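Zusach Ocean Peg and Block Board: Review
Toys and Games > Sorting and Stacking
Posted in November by Chia-jung Leung
Comments (3)

We bought the Zusach ocean board for our younger son after he lost interest in his stacking cups. It was the cheaper of the two boards at Hudum, the toy shop near my office, and I paid full price for it. He has had it for 8 weeks now, along with his cousin, who comes over most afternoons. I also picked up the small Gatesska peg board the same day, so this review covers both, with most of the space given to the Zusach.

Short version: the Zusach is a good board with a lot going on. The Gatesska is simpler and gets put away faster. If you only want one, read the part on age first.

The Gatesska peg board
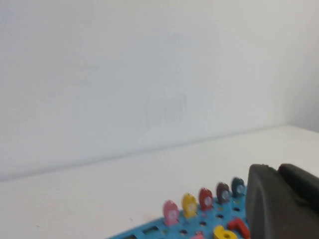
Color matching was the reason I wanted a peg board at all. My son knew blue and red and called everything else "lello." The pegs are flat ovals that stand up in a row, and the pink, yellow and red ones next to each other were easy for him to tell apart from the start. Brown took longer. The light blue board has a grid of small round holes, and he spent as much time poking a finger at the holes as he did moving pegs. The pegs have a glossy finish that wipes clean with a damp cloth. I have not noticed any chips.

The fit is snug when new. For the first few days he could pull a peg out but needed help pushing it back in. That has eased up. The board is light, and it slides on a smooth table if he pushes from the side. I put a rubber shelf liner under it.

There isn't much more to say about this one. He does it two or three times in a row, then wants something else. My sister-in-law thinks that is a fault. I don't mind it, as it is a good thing to hand him while I am getting dinner on.

The Zusach ocean board

This is the busier of the two. It has a printed underwater background with sea creatures on it, a row of slots for rectangular blocks, and a set of round two-tone pegs. The blocks go in first in our house. He was not told to do it that way, he just prefers them.

The blocks are the best part. They are a good size for a small hand and they drop into the slots without having to be lined up perfectly. The slots are deep enough that a block stays where it is put when the board gets bumped. Getting one back out is harder. He tips the whole board over to do it, which means everything else comes off too. A finger notch at one end of each slot would have solved this.

The pegs are white on one half and colored on the other. I like them, but two shades of green and teal are close enough that he mixes them up in the evening with only the lamp on. In daylight he gets them right more often. They also roll. We have found them under the couch, in a boot and in the dog's bed. Count on spending a few minutes on the floor at the end of the day.

The printing has held up. I was expecting the picture to scratch where the pegs get dragged over it, and so far I can only find light marks when I tilt the board toward the window. His favorite is the yellow fish. He says good night to it.
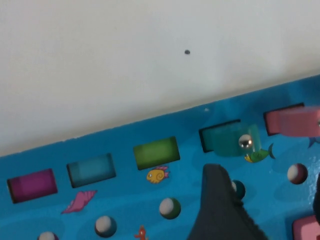

Age and small parts

The box for the Zusach gives 3 as the starting age and I would stick to that. My son was a few months past his birthday when we got it. His cousin is younger, and she only uses it with one of us sitting right there. The pegs are the worry. If you have a baby who is crawling, keep the pegs in a container with a lid and bring them out when the baby is asleep.

For a child under the starting age I would look at something with bigger pieces. Neither of these is a first toy.

Storage

Neither board comes with a bag. The Gatesska goes on a shelf as it is with the pegs standing in it. The Zusach will not store that way, at least not with a child who turns it upside down. We use a zip pouch for the pegs and blocks and keep the board behind the bookcase.

Price and where to get it

I paid $59 for the two together. Hudum had both in stock and will take returns on unopened toys. Kan carries the Zusach too, but when I called they were out and did not know when more were coming. I asked Zusach by email about replacement pegs and was told they do not sell them separately. We are one short already.

Ratings

Zusach ocean board: 4 out of 5
Gatesska peg board: 3 out of 5

Comments

Ho-yin Tang
Does the cloth take crayon off the board? Ours gets drawn on.

Chia-jung Leung
Washable crayon, yes. I haven't tried it with the regular kind.

Po-yen Fu
We had the same trouble getting the blocks out. I stuck a loop of ribbon under each one and she pulls on that.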